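Cumlow home blood pressure monitor: three months on
Posted August 20, 2024

My GP got a high-ish reading off me back in May and told me to go home, buy a cuff and write the numbers down for a fortnight before we talked about tablets. So I bought the Cumlow upper arm one, mostly as the chemist had it on the shelf and I was already standing there with my purse out. I've used it nearly every morning and night ever since and I've got opinions!

First up, the cuff. It's a proper wraparound with a stiff bit inside that keeps the shape, so you can slide it on one-handed without doing that awkward thing where you pin it against your ribs with your elbow. I've got fairly big upper arms and it fits with room to spare. My mum's got arms like twigs and had to pull it right to the end of the velcro, and even then she got a couple of error codes. If you're small I'd ask about the smaller cuff before you pay (it's sold separately, grumble grumble).

The screen is lovely and big. I can read it without my glasses, which I can't say for much else in the house. It shows the top number, the bottom number and your pulse, and there's a little coloured bar up the side. I've learnt to ignore the bar. It goes orange if I've so much as walked up the stairs, and orange makes me worry, and worrying doesn't help.

Memory is 300 readings, and it can be split between two people. Plenty for me. My husband uses the second slot when he remembers, so he has a grand total of 27 in there.

Now the grumbles. It's noisy. The pump sounds like somebody blowing up an air mattress in the next room, and the beep at the end can't be turned off, or if it can I haven't found the button and the booklet is no help. The booklet, by the way, is printed in tiny grey type on shiny paper. For a machine mostly bought by people over fifty! Who signed off on that?

It also squeezes hard on the first go. The second reading is always gentler and usually a bit lower too. The nurse at the clinic told me to sit quietly for five minutes, feet flat, no chatting, take two and write down the second, and I've stuck with that. 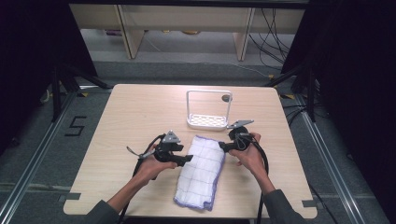

I did take it along to my check-up so we could compare it with theirs. Mine came out 6 points higher on the top number and nearly bang on for the bottom. The nurse was happy enough with that and so was I. She said she cared more about the pattern over a few weeks than any single number, and it's made me a lot calmer about the odd bad one.

Batteries: it takes four AAs and I'm still on the set that came in the box. There's a socket for a plug-in adaptor but no adaptor, so that's another extra if you want one.

I looked at the Karnside wrist model as well, which is cheaper and folds up to nothing, but I tried a friend's and got a different answer every time depending on where I held my arm. Might be fine if you've got more patience than me. For travelling I can see the appeal.

Would I buy the Cumlow again? Yep. Four stars, and I'd give it the fifth if they let me shut the beep off.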